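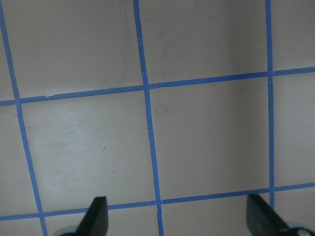
SPEAKER NOTES: Quilting without a ruler in your hand all day
Vaughan Public Library, community room, May 21, 2022

Opening (go slow, people are still finding chairs)

Hi everybody, I'm Saeed Rashti, and I make quilts. I started because my aunt left me a trunk of fabric and I didn't have the heart to give it away. The first one I made was meant to be a square and came out shaped more like a slice of bread. My dog liked it!

Tonight is for people who have the fabric, have the machine, maybe have half a quilt top in a bag in the closet, and got stuck. If you've made 30 quilts already, you're welcome too, but please save your opinions on pressing seams for the end (pause, look at the front row).

Ask for a show of hands: who has an unfinished one at home? Put my own hand up.

Laying it out first

Tell the Nasville story here. I'd sewn nearly 90 blocks for a throw, all in one March, and I never once laid them out together. I just went row by row at the machine with the radio on. When I finally spread the thing over the guest bed, every dark green block had ended up in one corner. It looked like a lawn with a moth problem. I spent the next two weekends with a seam ripper.

So now I mark out a grid on something flat before I sew anything. Painter's tape works great. It peels up easily, you can shift a line if you change your mind, and it costs next to nothing. Floor, table, big piece of board, whatever you've got. Put your blocks in the squares and then leave them alone overnight. Walk past them on your way to brush your teeth. You'll spot the two that are fighting each other.

Don't fuss about getting the tape perfect. The tape is for deciding where things go, and your seam allowance is what makes the quilt square.

(If somebody asks about design walls: yes, flannel on a wall is lovely, I rent and I have a cat, moving on.)

Color, the short version

I used to shop by color and I'd come home with nine fabrics that were all the same medium blue. Nice blues! But from across the room they turned to mush. What I should have been looking at was light and dark. Squint at your stack. If it all blurs together, swap one or two out for something paler than you think you want.

Hold up the Drullura quilt now. That's the pattern name, it came from an old leaflet I found at a church sale, and I have no idea how to say it, so please don't write to me. Point out the cream strips between the stars. I almost left them out because the cream looked boring on the bolt. Pass it down the left side first and remind folks it's OK to touch it.

Cutting

Drink some water before this part, I always rush it.

Change your rotary blade. Whatever you're about to say, change it anyway. If you're leaning your whole shoulder into the cut, the blade is done. I went a year on one blade and blamed the mat.

Cut a couple of test blocks, sew them, press them, measure them. Then cut the rest. I know, I know, it's the least fun sentence of the night. I skipped it on my sister's wedding quilt and every block came up a quarter inch short, and I found out after I had cut all of it.

The machine

People will ask what I sew on. It's an old Janix I bought secondhand, straight stitch and zigzag, and the zigzag is moody. You don't need a fancy one. Clean the lint out from under the plate (show the little brush) and put in a new needle when you start a new project.

The big one

Save this for last, with the lights up. The bed quilt on the back table has 3684 pieces in it. I know because I kept a tally on the inside of a cupboard door, and when we moved out I had to paint over it, which hurt a bit. There's a mistake in the third row from the bottom, a triangle turned the wrong way. I saw it after the binding was on and I left it there. Let people go hunt for it while we set up coffee.

Questions

Probably batting (I like cotton, it's heavier, it washes fine). Probably "how long did that take." Say four winters.

Remind everyone the scrap swap bin is by the door, and that they should take more than they brought, because I'm not hauling it home again.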